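Cleaning up the stair model before the September print

I spent most of last week on the staircase for the Stindale house, and I want to write down what I did before I forget it. The model is one I started two years ago from field dimensions Dirceu Guimarães took with a tape and a clipboard. His numbers were good. My modeling was not.

The file had grown to 3,381 components. A lot of those were copies of copies. Every baluster had been pasted in as loose geometry and then grouped on its own, so changing the profile on one of them did nothing to the rest. I deleted all of them except the one at the bottom of the first flight, made that into a proper component, and arrayed it up the stringer again. That took an evening. The first try was off because I had measured the spacing along the slope and it should have been along the run.

The treads were next. They were drawn at 280 mm deep, and the drawing Solange Rezende sent over had the same number, so I left the depth alone. The nosing was wrong, though. I had drawn it square at some point and never gone back. I put a small round on it with the follow-me tool and had to scale the whole tread up first, as the tool still drops tiny faces when you work at real size. Scale up, run it, scale back down.

Then I did the tags. I had 12 of them and three were some version of "stairs." Now there is one for structure, one for finish and one for the railing. Mirela Barros opens these files on an older laptop and she can turn the railing off when she only needs the section.

After that I exported to Fluvwood to get the parts laid out for cutting. The export came in with the faces reversed on the left stringer. I knew I had some blue faces in there and figured they wouldn't matter. They did. I went back, oriented everything, purged the unused materials and exported again. The second one came in clean, and the file was down to 481 components.

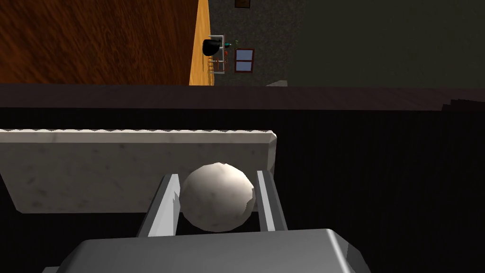 I still haven't decided about curved parts. The newel cap is a ball on a short neck, and at the default segment count it looks fine on screen but the flats show up in a print. If I double the segments the cap alone is heavier than the whole bottom flight. Hedvika Havlíček told me to keep two versions, a light one for the working file and a smooth one that gets swapped in at the end. I've set it up that way for now — same origin, same name with a suffix — and the swap works from the component browser.

The landing is not done. The wall behind it is out of plumb and I modeled it straight, so the trim has a gap that won't exist in the house, or will be bigger. Dirceu is going back to measure it again. I've asked him for three heights this time, and the diagonal.

Next up is the upstairs hall, which has the same baluster problem and also a door I seem to have drawn twice.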